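Who sets the board now?

By Tumaini Ogola

I have worked six years at Astard, where we pack and check board games. Until June, my group put every chess set in order by hand. One person sorted the pieces, another set them on the board to see that nothing was missing or damaged. Now robot arms are learning this work, and I am asked often if I am angry. I am not angry, but I have some questions.

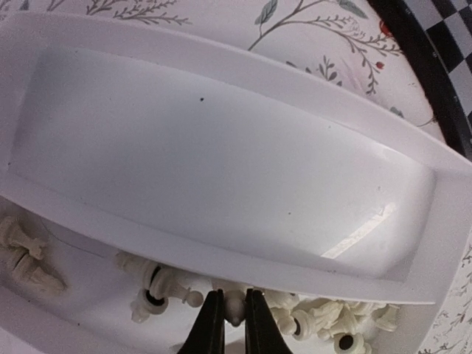 The first question is about time. Management told us that the arms will give us back 19 hours in a week. Nobody has said who these hours belong to. Imani Shirima used to talk with the new people while she sorted, and in this way they learned the trade. Today she stands beside a machine and waits for it to need her. She is less tired in the hands, she says, and more tired in the head.

The second question is about skill. My fingers know a bad pawn before my eyes do. When Da-eun Ko from the technical office asked me to explain this, I could not find the words, and so it was not written in any instruction. I think such knowledge should be paid for before it is lost.
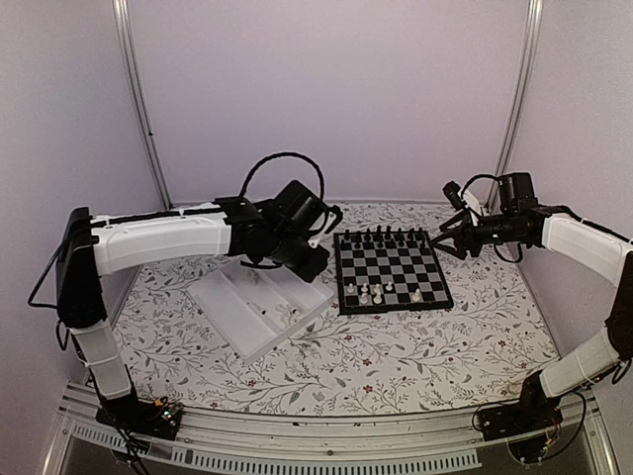 Two arms and a chessboard at the Astard workplace.

I do not ask that the arms be sent away. Sorting small pieces all day hurts the wrists, and I would not wish it for my daughter. But we were invited to only one meeting, on a Wednesday, when the machines were already bought. Next time I would like us to be invited before.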